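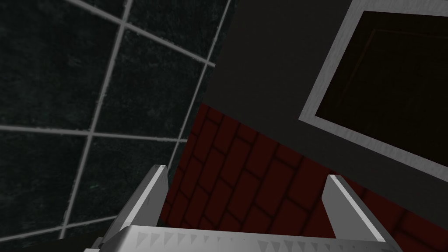

Henok Hadgu builds his robot arm on a bench in the shared workshop at Birnow, and he tests most of it somewhere else. The somewhere else is a simulator on a four-year-old desktop under the same bench.

"I broke two servo horns in January by running untested code on the real arm," he says. "After that, everything went through the sim first."

The arm is called Pasico. It has six joints and a parallel gripper with two flat fingers. The printed parts took 87 hours of machine time. Hadgu puts the cost at $370, not counting the power supply, which he already had.

His simulated rooms are plain. Brick, dark tile, a flat gray panel, a window. He changes the surfaces and dims the lights between runs, then checks whether the wrist view still gives usable edges. "Grout lines are the worst," he says. "They are straight and bright, and my detector wants straight and bright things to be fingers."

The fix came from Mieke Dijkstra, who shares the bench. She had him mask out the gripper using the joint angles before any edge detection ran. "The arm knows where its own fingers are," Dijkstra says. "There is no need to go looking for them."

Contact is still a problem. The physics step is 4 milliseconds, and at 8 the fingers sink into whatever they close on. Hadgu has tried softer contact settings, but then the grip creeps. For now he keeps the short step and lets long runs go overnight.

The wrist bracket is on its third version. The second flexed under load, and the model had no flex in it, so the two arms disagreed at full reach. He is reprinting it with thicker walls and will measure the sag with a dial gauge before he touches the model again.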